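# Cimell 25 Undershelf Worktop Light

The Cimell 25 is a slim mains-powered light for fitting under wall cupboards and shelves. It lights the worktop evenly from the back edge to the front and has its switch on the underside, where you can reach it with a wet or floury hand without opening a cupboard.

It replaces the Cimell 20, which we stopped making in June. The bracket holes are in the same places, so if you have the older model you can take it down and put the new one up on the same screws.

## What it is for

Most kitchens have one ceiling light in the middle of the room. When you stand at the worktop you have your back to it, and your own shadow falls on whatever you are chopping. A light under the cupboard puts this right. It also helps in utility rooms, pantries, workshops and above desks with a shelf over them.

The Cimell 25 is not meant for bathrooms. It is splash resistant on the lower face only. For bathrooms and outdoor sinks, see the Malberg sealed range.

## Sizes

The light comes in 3 lengths. All of them are 25 mm deep, which hides them behind the lip of a standard wall cupboard.

| Model | Length | Suits cupboard width |
|---|---|---|
| Cimell 25 S | 270 mm | 300 mm |
| Cimell 25 M | 470 mm | 500 mm |
| Cimell 25 L | 570 mm | 600 mm and over |

For a longer run, join lights end to end with the link lead. Up to five can be run from one plug. Please don't join more than that. The lead supplied is not rated for it, and the guarantee will not cover the damage.

## Light colour

There are two settings, warm and neutral, chosen with a small slide switch on the end cap. Set it before fitting, as the switch is awkward to reach once the light is up against a wall or another light.

Warm is close to an old-fashioned bulb and suits wooden worktops and open-plan rooms that are used in the evening. Neutral is better for detailed work and for pale worktops, which can look yellow under a warm light. Cream paint and cream appliances look much whiter on neutral. If you are matching tiles or paint, look at your samples under both settings before you buy.

The front cover is frosted. A clear cover gives slightly more light but shows every lamp as a row of dots on a shiny surface. With the frosted cover you see one soft band. On polished stone or glass you will still see some reflection, and moving the light towards the front of the cupboard usually reduces it.
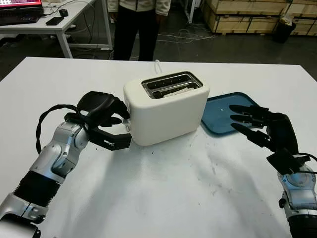
Adelmo Sanna wrote to us that he had fitted two of the L size above a white worktop and found the warm setting too yellow for the room, but was happy once he had switched both to neutral. He also asked for the slide switch to be moved to the front edge. We have passed this to the workshop at Arnora. Changing it would mean a new end cap, so it will not happen on the current model.

## Brightness and dimming

There are three brightness levels. Touch the pad once for full, again for medium, again for low, and a fourth time for off. The light remembers the last level used if it is switched off at the wall, so you can leave it on low and control it from the socket.

It must not be wired to a wall dimmer. Doing so will make it flicker and will shorten its life. If you want a continuous dimmer, order the Pace control instead of the standard driver. Pace is a separate round knob on a 1.5 metre lead and can be stuck or screwed to the side of a cupboard. One Pace control will work up to three lights.

## Fitting

You will need a pencil, a small crosshead screwdriver and a bradawl. Cupboard bases are often only 15 mm thick, so use the short screws in the bag and nothing longer.

1. Turn off the power at the socket.
2. Choose the light colour with the switch on the end cap.
3. Hold the paper template under the cupboard, close to the front lip, and mark the holes.
4. Start each hole with the bradawl. Don't drill right through.
5. Screw the two brackets in place with the springs facing down.
6. Push the light up into the brackets until both ends click.
7. Run the lead along the back of the cupboard and secure it with the clips.
8. Plug in and switch on.

Keep the lead and driver away from the hob and from any spot where steam collects. Leave at least 145 mm between the end of the light and the side of a cooker hood. Under a very low shelf, think about what stands beneath it as well. Kettles and toasters send heat and steam straight up, and should be pulled forward before use.

Plug-in models can be fitted by anyone. Wiring the light to a fused spur is a job for a qualified electrician.

## What is in the box

- Light with frosted cover
- Plug-in driver with 2 metre lead
- Two spring brackets
- Short screws
- Lead clips
- Paper template
- Instruction leaflet

The link lead is sold separately, in 100 mm and 500 mm lengths. The shorter one is for cupboards that sit side by side. The longer one will cross the gap left by a narrow hood or a window, but measure first and allow for the bends.

## Cleaning

Switch off and let the light cool. Wipe the cover with a damp cloth and a little washing-up liquid, then dry it. Cream cleaners will scratch the frosting and leave shiny patches. If grease has built up, unclip the cover by pressing in at one end and wash it in the sink. It is not dishwasher safe.

## Finishes

White and grey are kept in stock. Black is made to order in the M and L sizes. The finish is on the body and end caps only; the lead is white with the white body and grey with the other two.

## Guarantee and spares

The guarantee runs for five years from the date on your receipt. It covers the light and the driver in normal household use. Covers, brackets and drivers are all sold as spares, and we will keep them for at least eight years after the model ends. Spare covers for the Cimell 20 are still available, but they do not fit the 25.

The first batch was 3,169 lights. A small number of M lights from that batch went out with the wrong template, on which the holes are too close together. If your template has no size printed in the corner, use the brackets themselves to mark up, or write to us and we will post you the right one free of charge.

## Ordering

Stocked sizes and colours are normally sent the next working day. Allow three weeks for black. Unused lights can be returned within 30 days in the original box, with the screws and template. Lights made to order can only be returned if faulty.

Page last updated 2023-01-21.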